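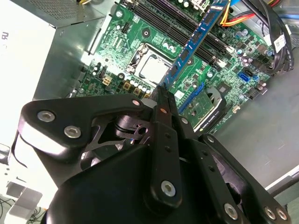 Questions I get about fixing up old desktops

I refurbish secondhand desktop computers in the back half of a garage and sell them under the name Rendeck. The same questions land in my inbox every week, so I finally typed up my answers.

Is an old tower really worth the trouble?
For email, school stuff, bills and watching videos, sure! Most of what I get comes out of offices, and those machines are built to be opened. I wouldn't buy one to play new games on.

My memory stick won't go in. Am I doing it wrong?
Probably it's backward. There's a notch along the bottom edge that has to match the bump in the slot, so flip it around and try again. Then push straight down on both ends until the clips close — it takes more push than you'd think, and the first time I did it I was sure I'd cracked the board.

Can I mix two different sticks?
Sometimes. Same type is a must (DDR2 won't fit a DDR3 slot, and so on). Different sizes often work fine, different speeds usually just run at the slower one. If the machine beeps at you, take one out and try again.

What do you do about the thermal paste?
Any time the cooler comes off, I wipe the processor clean with rubbing alcohol and a coffee filter and put on a fresh dab the size of a pea. I use the Vadeo paste because one tube lasts me forever. Don't run the computer with the cooler off, not even "just to see if it boots."

Do I need one of those wrist straps?
I wear mine, mostly out of habit. At the very least unplug the power cord, hold the power button down for a few seconds and touch bare metal on the case before you reach in. And please don't work on carpet in socks.

Is an old workstation graphics card any good?
Quadro cards turn up in office towers a lot. They were made for drafting and design programs, and an older one will run a couple of monitors perfectly well. Check the plugs on the back before you buy a monitor cable, though. I have 7 of the wrong adapter in a drawer.

How do I get the dust out?
Canned air, outside, in short bursts. Hold the fan blades still with a finger while you spray.

It worked before I cleaned it and now there's no picture!
Reseat the memory, then the graphics card, then check that every power plug is pushed all the way in. I go around three times before I start to worry. It's nearly always the memory.

Where are you, and can I drop off a computer?
Unit 606 at the Skasholm storage yard, behind Jakubowski Tire. Tuesday evenings are best. Please take your own files off first, and bring the power cord if you still have it.

Contact | © Rendeck | Back to top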